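仪表台铺垫对前挡风玻璃反光的影响（第四节：结果的讨论）

2025年10月24日　作者：Laimutė Sakalauskas

分享 2

四、讨论

在上一节里我们给出了两种仪表台铺垫的测量结果和驾驶员的主观评分。本节先讨论这两种结果为什么不完全一致，然后讨论铺垫的颜色、表面和边缘各自的作用，最后说明本研究的限制。为了阅读方便，我们把短绒面的铺垫称为A型，把压纹橡胶面的铺垫称为B型。两种铺垫都由Burska供货，都按照同一个车型的仪表台裁剪，都是黑色。

4.1 测量结果与主观评分的差别

亮度计的结果比较清楚。在阳光从车前方高处进入的时候，A型铺垫在挡风玻璃上形成的反光亮度低于B型，而B型又低于没有铺垫的原装仪表台。这个顺序在全部测量位置上都没有改变。我们事先预期驾驶员的评分也会有同样的顺序，可是评分的结果并没有这样整齐。参加试验的22名驾驶员之中，多数人认为有铺垫比没有铺垫舒服，但是在A型和B型之间，他们的意见分散得很厉害。有几位驾驶员给B型的分数明显高于A型，并且在第二次驾驶以后仍然坚持这个看法。

我们认为这个差别可以从任务的性质来理解。亮度计只对准玻璃上一个小的区域，它记录的是这个区域的平均值。驾驶员的眼睛不停地移动，他在看远处的道路、看后视镜、看仪表，也会看到玻璃上反光的形状。一片均匀的、稍微亮一点的反光，驾驶员可能很快就习惯了；一条有清楚边缘的反光，即使亮度不高，也会一次又一次地吸引注意。A型铺垫的绒面很暗，但是它的裁剪在除雾出风口旁边留下了一道比较宽的空隙，原装塑料从空隙里露出来，在玻璃上成为一条亮线。B型铺垫在这个位置贴合得比较好。所以，我们在亮度上看到的优点，可能被边缘的缺点抵消了一部分。

这里应当补充一点关于评分表的说明。评分表中的问题是“反光是否妨碍您观察道路”，没有把反光的亮度和反光的形状分开来问。这是设计评分表的时候考虑得不够周到。几位驾驶员在备注栏里自己写出了“线”“框”“格栅的影子”这样的词，我们是在整理备注的时候才注意到它们，在统计里没有办法使用。

4.2 深色与哑光的区别

在汽车用品的商店里，“深色”和“哑光”这两个词常常被放在一起使用，好像它们说的是同一件事。从光学上看它们是两个性质。颜色的深浅决定表面一共反射多少光，表面的粗糙程度决定这些光往什么方向去。一块黑色的亮面塑料反射的总光量不大，可是它把其中很大一部分集中到镜面方向，而挡风玻璃的倾角很容易把这个方向的光送到驾驶员的眼睛里。一块浅灰色的粗糙织物则相反，没有任何一个方向特别亮，但是整块玻璃看起来像蒙了一层薄雾。

因此只说一块铺垫是黑色的，对购买者帮助不大。我们比较过的黑色样品里面，新的压纹橡胶在擦拭以后有一层不明显的光泽，用手摸的时候感觉不到，在斜射的光线下才能看出来。有些护理喷剂会让这层光泽变得更强。说明书上一般写着喷剂可以“恢复深黑的色泽”，对外观来说这句话没有错误，对挡风玻璃的反光来说却是不利的。我们在试验中没有使用任何喷剂，两种铺垫在每次驾驶以前只用干的布擦去灰尘。

哑光的表面也不是在所有角度都保持哑光。当光线几乎贴着表面进来的时候，多数粗糙的材料都会变亮，粗糙度越小，变亮得越早。在早晨和傍晚，太阳的高度很低，仪表台靠近玻璃的那一部分正好处在这种条件之下。我们的测量都安排在太阳比较高的时间，所以低角度的情况只能在这里定性地讨论。

图1　深炭灰色的哑光台面

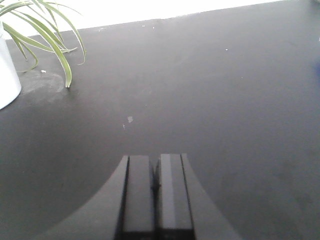

Benvinda Bettencourt在阅读本节的初稿以后提出了不同的意见：把低角度的变亮只归因于粗糙度是不够的，灰尘的作用可能更大。灰尘落在绒面上会陷进去，落在橡胶上则停留在压纹的顶部，在贴近表面的光线里，每一粒灰尘都像一个小的散射体。按照这个意见，一块使用了几个月的铺垫与一块新的铺垫已经是两种不同的材料，实验室里新样品的数值只能说明购买当天的情况。

我们同意这个意见的主要部分。在五月的预试验里，停在Sterkville露天停车场的那辆车没有每天擦拭，我们当时就发现，玻璃上的反光一天比一天明显一些，但是预试验没有保存完整的亮度记录，不能作为证据使用。正式试验规定了擦拭的步骤，这样做使得各次驾驶之间可以比较，同时也让试验的条件比普通车主的使用条件更加干净。如果将来有人重复这个试验，我们建议增加一组不擦拭的铺垫，并且记录停车的地点和天气。

还有一个细节与灰尘有关。绒面的铺垫在用湿布擦过以后，绒毛会朝一个方向倒下，从驾驶座看过去颜色会变浅或者变深，要看倒下的方向。有驾驶员问，为什么铺垫的左半边和右半边颜色不同，原因就是准备车辆的人从两个方向擦拭。后来我们规定只能从副驾驶一侧向驾驶员一侧擦，这种现象就很少再出现了。它对亮度计的读数影响很小，不过对主观评分有没有影响，我们没有把握。

4.3 路线与驾驶时间

每次驾驶的时间是90分钟，路线从Sterkville出发，经过Nikamstead以后原路返回。选择这条路线有两个理由。第一，去程和回程的方向大致相反，驾驶员在同一次试验里会经历迎着太阳和背着太阳的两种条件。第二，Nikamstead附近的道路有一段是树荫，阳光与阴影交替得很快，这对反光是一种比较严格的考验。

从备注栏来看，树荫路段是驾驶员写得最多的地方。在开阔的道路上，外面的景物很亮，玻璃上的反光相对来说就不显眼。车辆进入树荫的时候，前方的路面突然变暗，如果仪表台仍然被一小块阳光照到，反光就会浮现出来，盖在路面上。几位驾驶员说，在这种时候他们会不自觉地把头向前伸，或者把遮阳板放下来，虽然遮阳板对来自下方的反光并没有作用。这种现象在没有铺垫的车上最多，在A型和B型之间我们没有看到可靠的差别。

驾驶的时间长短也值得讨论。部分驾驶员在前半程给出的口头评价比较严厉，到了后半程就不再提到反光。我们不能确定这是习惯，还是因为回程的时候太阳的位置已经不同。要把这两个因素分开，需要让一半的驾驶员按相反的方向行驶，在本研究里没有这样安排。

4.4 铺垫的边缘与明暗的对比

反光是否引人注意，除了它本身的亮度，还取决于它旁边是什么。挡风玻璃的下部有一条印刷的黑边，黑边上方是透明的玻璃，再往上才是道路。铺垫的远端反射到玻璃上以后，常常落在透明部分的低处，与较亮的路面相邻。这时候暗的铺垫与亮的路面之间会出现一条界线，驾驶员把它当作仪表台的延长，一般不觉得讨厌。假如界线的一侧是一条窄的亮带，例如露出的原装塑料，情况就不一样了。

图2　哑光黑色的台面与浅色的背景 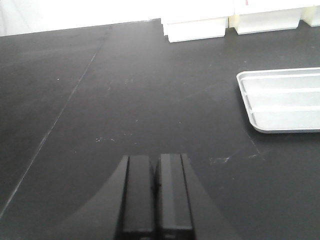

铺垫的裁剪误差因此比材料说明书上的光泽度更值得购买者关心。我们在安装的时候测试了几种固定方法，魔术贴可以把四个角压住，可是中间的部分在车内温度升高以后会稍微拱起来，靠近玻璃的一边就不再贴合。黑色表面本身即使完全合格，与明亮部分相邻的那一段仍然决定着观看的感觉，图2里哑光黑色的桌面一直延伸到上方那一条浅色的背景，眼睛首先注意到的也是这个交界的地方，很少注意黑色表面的中部。在车里，这个交界就是铺垫远端与玻璃相接的位置，所以我们建议生产者在这个位置多留一点余量，由使用者自己修剪，不要为了安装方便而把尺寸做小。B型铺垫的橡胶比较重，能够靠自己的重量贴住仪表台，这大概是它在主观评分里得到一部分驾驶员支持的原因。

边缘的处理还有一个安全方面的要求。铺垫不可以盖住除雾出风口，也不可以盖住副驾驶安全气囊的开口位置。有的通用型产品只提供一张长方形的垫子，让使用者自己剪，说明里对气囊只写了一行很小的字。我们认为这样的产品不应当推荐给没有经验的车主，不管它的反光数值有多好。本研究使用的车型，气囊盖板位于仪表台的上表面，两种铺垫在这里都留有开口，开口处露出的原装塑料也会反光，但它在副驾驶的前方，对驾驶员的影响比较小。

4.5 与偏光眼镜的关系

在讨论阶段，常常有人问我们，为什么不直接使用偏光太阳镜。从玻璃上反射过来的光确实有一部分是偏振的，偏光镜片可以减弱它。在一次补充试验里，我们请几位驾驶员戴上Fonseca的偏光镜片再走一遍树荫路段，他们普遍觉得反光变弱了。可是在这段道路上，镜片同时使暗处更暗，有驾驶员表示看不清路边的坑。另外，某些车的中控屏幕在偏光镜片后面会变黑或者出现彩色的斑纹，抬头显示的内容也可能看不见。

所以我们不把偏光眼镜看作铺垫的代替品，两者的作用不同，使用的条件也不同。对于已经需要佩戴度数眼镜的驾驶员，铺垫是更简单的办法。对于经常面对积水路面和强光的驾驶员，偏光镜片又有铺垫不能提供的好处。补充试验的人数很少，也没有安排对照的普通灰色镜片，这里的看法只能供读者参考。

4.6 研究的限制

本研究只使用了一种车型。挡风玻璃的倾角、仪表台的深度和驾驶员的座椅高度都会改变反光的几何关系，在玻璃比较直立的厢式车上，结果可能完全不同。我们也只比较了黑色的铺垫，没有包括深灰色和棕色的产品，而后者在内饰颜色较浅的车上很受欢迎。

参加试验的驾驶员都有多年的驾驶经验，并且都住在试验路线的附近，对道路很熟悉。熟悉道路的人可能对反光更加宽容，他不需要看清每一个路牌。新手驾驶员，以及年龄较大、对眩光敏感的驾驶员，应当在以后的研究里单独考虑。我们在招募的时候没有检查对比敏感度，只询问了是否符合驾驶执照的视力要求。

铺垫的气味和挥发物不在本研究的范围之内，但是有驾驶员在备注栏里抱怨橡胶的气味，我们觉得应该如实写出来。抱怨集中在试验的最初几天，以后就没有再出现。气味是否影响了对B型的评分，从现有的数据里看不出来。

最后是关于价格。两种铺垫在零售店的价格相差不大，因此我们没有把价格列入比较。测量的原始记录和评分表的全文放在附录里，附录中把靠近玻璃一侧的测量点与仪表台中部的测量点分成了不同的表格，读者在引用的时候请注意不要混用。

读者评论

老周修车：绒面的那种我用过，夏天没问题，冬天开除雾的时候边上老是翘起来。作者说的拱起来应该就是这个意思。我后来在靠玻璃那边加了一条双面胶，撕的时候留了一层胶印，很难弄干净。

匿名读者：请问在浅色内饰的车上只铺一半可以吗？我的仪表台是米色的，下午开车前面白茫茫一片，但是整块铺黑的家里人不喜欢。

南门小满：4.2里说喷剂的那一段太有用了！我一直给橡胶垫喷保养剂，喷完还觉得很新很好看，结果每次喷完都觉得玻璃没擦干净，擦了好多遍。今天把它用清水洗了，等明天出太阳再看看。

匿名读者：希望能补低角度的数据，我上下班正好都是太阳很低的时候。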